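Inicio > Manuales > Almacén y expedición > Puesto de embalaje

Utilizamos cookies propias y de terceros para mejorar su experiencia de navegación. Aceptar | Configurar

Etiquetas: embalaje, precinto, consumibles

Manual del puesto de embalaje Bostura
Sección 4. Carga y sustitución del rollo de precinto

4.1 Objeto

La presente sección establece el procedimiento para cargar el rollo de cinta adhesiva en la precintadora manual y para sustituirlo una vez agotado. Es de aplicación a todos los puestos equipados con mesa Skavberg y precintadora de mano. Las precintadoras de sobremesa se tratan en la sección 5.

4.2 Material necesario

- Precintadora manual, descargada.
- Rollo de precinto de 100 metros, con mandril de cartón.
- Recipiente para mandriles y restos de cinta.
- Paño seco.

Los rollos se conservarán en su caja, en posición horizontal y alejados de la luz directa. No se almacenarán más de 200 rollos por estantería.

4.3 Preparación de la mesa

1. Retire de la superficie las cajas terminadas y los albaranes.
2. Pase el paño seco por la zona de trabajo. El polvo que se adhiere al canto del rollo reduce la fijación del precinto sobre el cartón.
3. Recoja los fragmentos de cinta o película plástica adheridos al tablero.

Nota: los arañazos y manchas superficiales del tablero no impiden su uso. Comunique al responsable del almacén cualquier astilla o borde levantado.

4.4 Carga del rollo

PRECAUCIÓN: la cuchilla dentada puede causar cortes. Sujete siempre la precintadora por la empuñadura y no apoye los dedos sobre el borde de corte.

1. Coloque la precintadora sobre la mesa, con la cuchilla orientada hacia el lado contrario al operario.
2. Localice el extremo libre de la cinta y despéguelo unos centímetros.
3. Introduzca el rollo en el soporte hasta que el mandril quede asentado. La cara adhesiva deberá quedar en contacto con el cartón durante la aplicación.
4. Pase el extremo por la guía y llévelo hasta la cuchilla.
5. Efectúe un corte de prueba sobre una caja de desecho.

Nota: si el rollo gira con holgura excesiva, ajuste el freno del soporte un cuarto de vuelta y repita la prueba.

4.5 Sustitución del rollo

1. Extraiga el rollo cuando la cinta restante no alcance para cerrar una caja completa.
2. Sujételo con ambas manos por los bordes y compruebe la cinta que queda sobre el mandril.
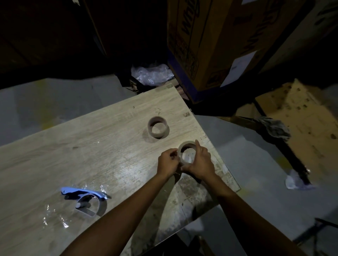 3. Si el remanente es aprovechable, resérvelo para reparaciones menores y etiquetado interior. En caso contrario, despréndalo y deposítelo en el recipiente de restos.
4. Separe los mandriles vacíos y deposítelos con el cartón para reciclaje.
5. Cargue el rollo nuevo conforme al apartado 4.4.

PRECAUCIÓN: no despegue la cinta con cúter ni con otros útiles cortantes.

4.6 Registro

Anote cada sustitución en la hoja de consumibles del puesto. La reposición se solicitará a Freya Wainwright, del área de suministros, antes de que finalice el turno.

Secciones relacionadas
Sección 3. Montaje de la mesa Skavberg
Sección 5. Precintadoras de sobremesa
Sección 6. Relleno y protección de artículos frágiles
Anexo B. Hoja de consumibles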